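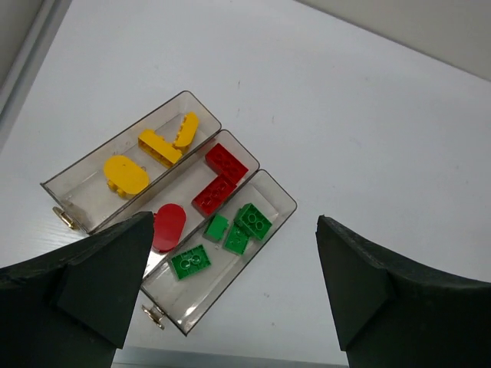 30 March 2025
Block sorting cell, left arm. Fault during pick runs.

Writing this up while I still have it straight. Natália has the log files, and Satish wants the short version before he decides whether the cell runs tomorrow.

Task was the usual one: take blocks by color, one at a time, and place them in the matching compartment. Policy checkpoint is the one we have been calling Galunero. Nothing changed in the code since the last set of runs. The only hardware change was the fingertips on the left arm, which Khairul swapped out before lunch.

Episodes 1 to 19 ran clean apart from two dropped bricks, both on the release side. Episode 20 is where it went wrong. The arm came down for a red brick, closed, and the gripper reported a good grasp. It had closed on the wall of the container as well as the brick. The lift started anyway. Container came up at one end and then twisted. At that point the force on the wrist should have tripped the stop, and it did not. I hit the e-stop on the bench. Arm held position with the container hanging off the left finger at an angle, blocks all over the table and two on the floor.

Nobody was inside the line. Suryani was at the keyboard, I was standing by the stop. I want that written down because when we started this project in June we argued over whether someone needs to stand there for every run. Yes.

What we checked, in the order we did it:

Power off at the Pralten supply, brakes confirmed, then opened the fingers by hand with the release screw. It took more force than I expected. No crack in the container that I can find, but the wall flexes near where it was gripped and I would not use that one again.

Fingertips. The new ones are longer than the old set by 4 mm. Khairul measured both sets with the calipers and got the same answer twice. The tool offset in the config was still the old one, so every descent was going 4 mm deeper than the planner thought. For a brick in the open middle of a compartment this makes no difference you would notice. For one lying against a wall, the finger goes down past the rim and straddles it. So that explains the bad grasp.
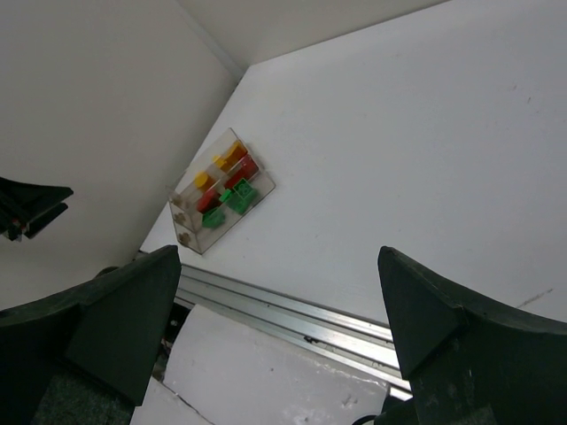
It does not explain the missed stop. The wrist limit is set to 59 N in the controller. I pulled the trace for episode 20 and the sensor was reading well under that the whole time, right up to the e-stop. Flat line with a little noise. Compared it with episode 3 and the noise looks the same but the offset is different. Natália went through the startup log and found a warning at line 883, sensor zeroed with load applied. It had been zeroed after the fingertip swap, while the arm was still resting against the setup block. So the zero was wrong from the first episode on and the limit was never where we believed it was. All the runs before the fault were done with the stop effectively set too high. Nothing on the operator screen says so. The warning goes to the log file and scrolls off.

Two separate mistakes then, both from the same half hour of work. The offset one is on our checklist and was skipped. The zeroing one is not on the checklist at all.

Tried to reproduce it, arm at low speed, empty gripper. With the old offset and a bad zero, I could push on the wrist by hand with the Flosteck gauge well past the limit before anything tripped. With the correct offset and a clean zero in free air it tripped where it should, every time I tried it. Did not repeat the actual bad grasp. No point breaking another container.

Done so far:
Tool offset updated in the config on both machines.
Sensor zeroed in free air, trace saved.
Flexing container marked with red tape and put on the shelf, do not use.
Blocks picked up off the floor and put back.

Still open:
Startup should refuse to arm if that zero warning is present. Suryani says it is a small change in the launch script. I would like it in before the next run.
Add zeroing to the fingertip checklist, with "free air" written out.
Check the right arm. It kept its old tips but I don't know when it was last zeroed, and neither does Khairul.
Episodes 1 to 19: keep or throw out? Yoga Lumenta wants them for training. My view is the depth is off in all of them and they should at least be flagged. Not decided.
Ask Hyvönen whether the gripper can report width at grasp with better resolution. A brick plus a wall should read wider than a brick, and we are not using that number for anything at the moment.

Left arm is locked out at the supply until the launch script change is in. Key is in my drawer.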